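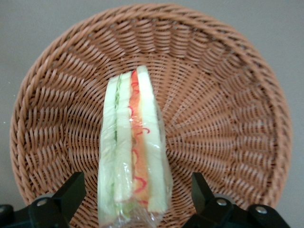

Sandwich packing trials at the Ernen site are on hold until the gripper fault reported in May has been fixed and signed off. The arm closed on a wrapped sandwich, reported a good grip and kept closing. The grip force limit is meant to stop the fingers at a light squeeze, and on that pick it didn't. The triangular wedges we use are an awkward item for this job. The clear wrap is shiny and crinkled, it bunches into folds at the bottom, and when the wedge stands upright in a wicker basket with a black finger to either side, there is soft bread right where the pressure goes. The sandwich was crushed and the wrap split. No one was hurt, and the operator hit the stop button as soon as the fingers went past their usual position.

We went back through the logs for the previous 700 picks. On 13 of them the force reading dropped to zero for a moment while the fingers were closing. The controller treated zero as "not touching anything yet" and carried on. Most of those picks ended normally because the reading came back in time.

The cause was a worn cable where it bends at the wrist. The outer cover looked fine, so it passed the visual check each morning. The fault only showed up when the wrist was turned close to its limit, the position it takes to reach straight down into a basket. Picks from the flat tray don't turn the wrist that far, and none of the dropouts were on tray work.

Three changes are being made before the arm goes back into use:

The cable has been replaced and rerouted with more slack at the bend. Fonine supplied the new one and will check it again after a month of running.

A zero reading during closing will now stop the arm and put up a fault message. It will no longer be read as an empty grip. The software change is written and is being tested on the spare controller.

The morning check will include a slow turn of the wrist through its full range with the force reading on screen. Allow about 20 minutes for the whole check, up from what most of you are used to.

The second arm, in the Platance room, has the same cable and the same software. It is locked out as well. Please don't remove the tag to borrow it for other jobs, including tray work.

Hand clearance is worth repeating. If an item is stuck or has burst, press stop, wait for the light to go red, and then use the tongs. Don't reach between the fingers, even if the screen says the grip is open. With this fault the screen could not be trusted.

Anyone who saw the fingers close harder than normal in the past few months and didn't log it is asked to do so now. Squashed corners and split wrap count. The form is in the usual folder under Gripper, and a rough time of day is enough for us to find the entry.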